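# Planning a budget for a two-arm bench robot

Most people who write to me about buying their first pair of robot arms have already picked the arms. They have the quote, they have a number in their head, and they want to know if it's a good number. My answer is nearly always the same: the arms are the easy part, so let's talk about everything else for a while, and then come back to the quote.

I learned this the slow way at our shop in Gremerness, where Mirjana Ivanov and I put together our first bench in August on what we thought was a very generous budget (it wasn't!). What follows is the order I'd do it in now.

## Step 1: Write down the job before you shop

Take one sheet of paper and write the task in a single plain sentence. "Pick up a bundle of cords and pull it apart" is a good sentence. "General handling" is not going to help you when you're on the phone with a sales rep.

Then write down what the parts are like. Are they stiff or floppy? Do they catch on each other? Will one arm do, or does something need to be held at both ends? Floppy things push you toward two arms sooner than you'd like, and two arms means two grippers, two sets of spares and a good bit more wiring, so it's worth being a little stubborn with yourself at this stage.

## Step 2: Budget the grippers on their own line

Please don't let the gripper hide inside the price of the arm. It's the part that touches your work and the part you'll most want to change, and if it has its own line in the spreadsheet you'll be able to change it without a long conversation with whoever signs the checks.

Ask each supplier these things, and get the answers by email:

- What does a replacement finger cost, and can I order just one?
- Which screws hold it on, and do spares come in the box?
- Is the camera bracket included, or is it extra?
- How long is the cable from the gripper back to the arm?

That last one sounds fussy, I know. A cable at the wrist needs enough slack to turn with the joint, and loose cords are just the kind of thing that likes to find other loose cords.

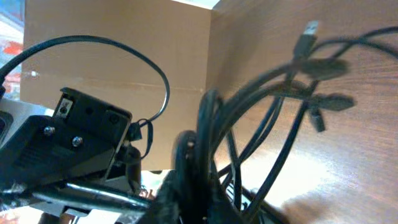
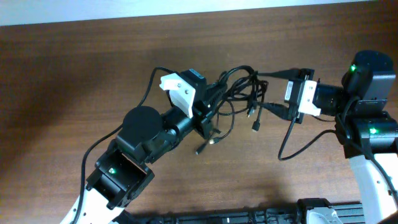 Tangled cords are a good trial job for comparing quotes, by the way. Everybody has a drawer of them, they cost nothing, and they are unkind to a gripper in a way that a nice square block never is. When Duarte Mota was choosing between Dirberg and Ristić for his own bench, he mailed both of them the same sort of mess and asked to watch a live trial. He got a much better feel for each machine from that than from either brochure.

## Step 3: Price the bench and the small stuff

Here's where my own first budget fell down. I had left out:

- the base or rail the arms bolt to, and its brackets
- a table heavy enough to stay put
- steady lighting
- cable ties, clips and sleeves
- a spare power supply
- shipping both ways for repairs

We spent $317 on clips, sleeves and short cables alone, and I hadn't written down a penny for any of it. Put in a line called "small stuff" and be kind to it.

## Step 4: Add people time

Someone has to set up the arms, learn the software and start over when a trial goes wrong. We allowed 17 working days for this and used more than 100 hours, and Mirjana will tell you I'm rounding in my own favor. If your helper has a regular job to do as well, talk to their manager before you order.

## Step 5: Get three quotes and read them side by side

I like 3 columns on one page: Dirberg, Ristić and Ziso, or whoever serves your area. Use the same rows for each, in the same order, and write "not quoted" wherever a supplier left something out. Those blanks are the questions for your next call. Check the warranty on the grippers separately from the warranty on the arms, and ask who pays the freight.

Once the page is filled in, leave it alone overnight, and then go back to that sentence from Step 1 and read it again before you place the order.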